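Ticket 712: Gripper stalls on release at far holder (sim)
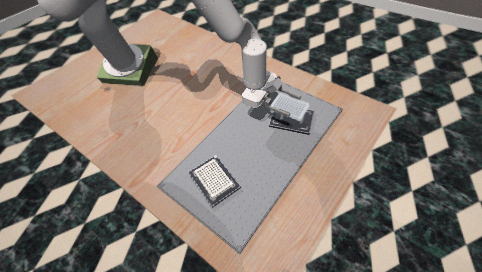
Page 3

Project: Arnari plate handler, shared workshop build
Component: Tutano gripper driver, simulated cell
Opened by: Yhon Nina
Status: open

Symptom
Plate is gripped and brought over the far holder at a slight tilt. Arm stops there. Fingers stay closed and the driver returns "release inhibited". The plate already in the near holder is not affected.

Environment
Simulation only, physics step 1000 Hz. Arm base on the green block, both black holders on the grey deck panel. Near holder is rotated relative to the panel. Real arm not wired yet.

Log
May, 19:40. Reproduced from a clean start. Same stop position each time.
19:55. Raised finger open timeout from 200 ms to 1000 ms. No change. Reverted.
20:10. Suspected collision between near finger and holder rim. Turned off collision on the holder mesh. Still inhibited, so contact is not the trigger.
20:30. Dumped the wrist pose. The release check wants the plate parallel to the deck and fails on pitch. Tool offset in the config was copied from the old Bjarnason bracket, before the end piece was changed.
20:45. Entered new offset by hand. Pitch error is smaller but still over tolerance.

To do
Re-measure the tool offset off the CAD model and stop typing it in.
Check if the Premeo planner caches the old offset between runs.
Put holder collision back on before anyone merges. It's still off in my branch.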